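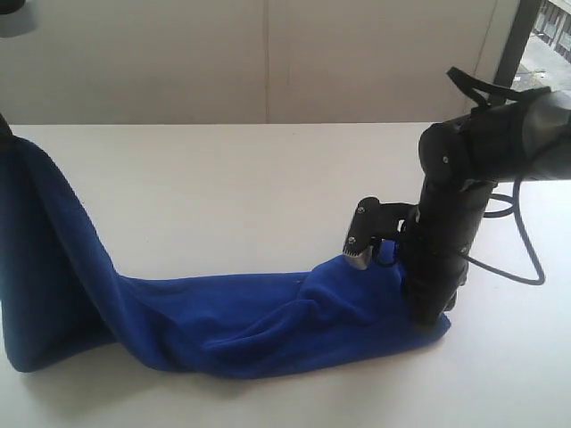
Microfiber towels going stiff – what am I doing wrong

Forum: Home > Laundry & Cleaning
Page 1 of 2

dishpan_deb
Posts: 215
OK so I have a big pile of microfiber towels, most of them from the Undholm store when they had the bulk bins out front. First couple months they were great. Soft, picked up everything. Now they come out of the washer kind of crunchy and they just push water around the counter. I wash warm, regular powder, dryer on medium with everything else. Am I killing them?? Or is this just how long they last. Don't want to buy a whole new batch if I can fix these.

torque_and_tea
Posts: 603
Two questions. Fabric softener? Dryer sheets?

If yes to either thats your problem. Coats the fibers, they stop grabbing water.

dishpan_deb
No softener. Dryer sheets yes. My family complains about static if I skip them.

torque_and_tea
There you go. Wash the towels on there own, no sheet. Strip them first tho. Hot water, cup of white vinegar, no detergent, run it twice. Mine came back after that.

mossy_porch
Vinegar in the washer every week will eat the rubber door seal, just saying. I ruined a Balus front loader that way, or at least the repair guy blamed the vinegar. Use a little liquid detergent and an extra rinse.

torque_and_tea
Didn't say every week. Said strip them. Once or twice a year. A cup of vinegar in a full drum of water is nothing.

mossy_porch
You said run it twice. And people read these threads and then do it every single load, I was one of them. $370 repair on a washer that wasn't that old.

quietcycle
Not taking sides on vinegar but has anyone asked about lint? Microfiber washed with cotton bath towels picks up all the cotton fluff and hangs on to it. Feels rough, streaks glass. Looks like they're worn out and they aren't. Deb you said "with everything else" so I'm guessing bath towels are in there.

dishpan_deb
Yep. Bath towels, socks, dish rags, dog blanket. One big load. Is that bad lol

quietcycle
The dog blanket, oh no.

Yes separate them. I keep a mesh bag hanging on the laundry room door, used ones go straight in, whole bag goes in the wash when it's full. Cold or warm, liquid detergent, small amount. Low heat or just hang them, they dry in no time.

ninepin
Hot water is fine, the heat in the DRYER is what gets them. The tips of the fibers melt a tiny bit and that's your crunchy. No amount of vinegar brings that back. If they snag on dry skin and still feel hard after a good strip wash they're done, cut them up for the garage.

torque_and_tea
Medium won't melt anything. High for an hour maybe.

ninepin
Depends on the dryer. My old Birberg ran so hot on medium I could barely touch the zippers. New one barely gets warm on the same setting. Dials don't mean much.

mossy_porch
Agree with ninepin here. Hang them. Mine go over the shower rod overnight, dry by breakfast.

dishpan_deb
OK test run. Pulled six of the worst ones out of the drawer. Three getting the vinegar thing, three getting just liquid detergent and extra rinse. Sorry mossy my washer is old anyway. Will report back

quietcycle
Love this. Mark them somehow, you will forget which is which. Safety pin, or a marker on the tag.

ninepin
Not a safety pin in the drum please. Marker.

gravyboatcaptain
Posts: 2
New here, hope ok to jump in. Does the thickness matter? I have the thin flat kind for windows and a thick fuzzy kind for the car and only the thick ones went bad. Same wash. Same everything. Also is there a right way to fold the big ones, mine always slide off the shelf in a heap

torque_and_tea
Thick ones hold more gunk. More pile, more places for soap and wax to sit. If you're using them for car wax don't ever put them in with the kitchen ones. Presoak the waxy ones in a bucket with dish soap, couple hours.

mossy_porch
Folding – half the long way, half again, then thirds. Fold side facing out on the shelf. Don't pull it tight, the fluffy ones never sit square anyway and it doesn't matter. I stopped fighting with them.

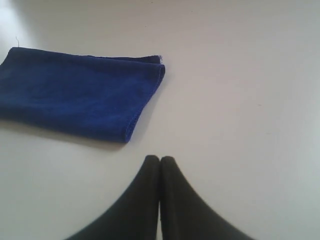
blue microfiber, folded

quietcycle
I roll mine. Stand them up in a basket like bottles. You can grab one with wet hands and the rest stay put.

mossy_porch
Rolling takes up so much room though. I have one shelf and it's got the iron on it.

quietcycle
Takes less if you roll tight. But sure, whatever fits.

gravyboatcaptain
Trying the thirds thing. Thank you both. And ok on the bucket, I had no idea about the wax

dishpan_deb
Back with results!! Line dried all six. The vinegar ones are softer, no question, but one of them is still stiff along one side. The detergent only ones are better than before, not by a ton. Wiped up a spilled glass of water with one of each. Vinegar one took all of it in one pass. Other one needed two and left a smear.

torque_and_tea
:)

mossy_porch
Fine, for a strip wash I'll give you that. I still wouldn't do it regularly.

ninepin
The stiff side is heat damage I bet. Was it up against the drum or something. Anyway that one's a garage rag now.

dishpan_deb
Could be. It's also the one my son used on the grill so who knows

quietcycle
DEB

dishpan_deb
I know. I found out after. Anyway the plan is own load, no sheets, hang dry. Doing the rest of the pile this week. Does anyone know if the Yip brand detergent is ok, it's what the store near me has, says free and clear on the jug

ninepin
Never used it. If it's liquid with no softener built in you're good. Check the back, some of the "2 in 1" ones have softener and don't say it very loud.

mossy_porch
What ninepin said. And use less than the cap line, way less. Half is plenty for a small load.

torque_and_tea
What about static on the rest of the laundry, did you sort that out? Wool balls work ok for me. My wife says they don't do anything and just make noise.

dishpan_deb
Keeping the sheets for the regular loads for now. One fight at a time

Next page >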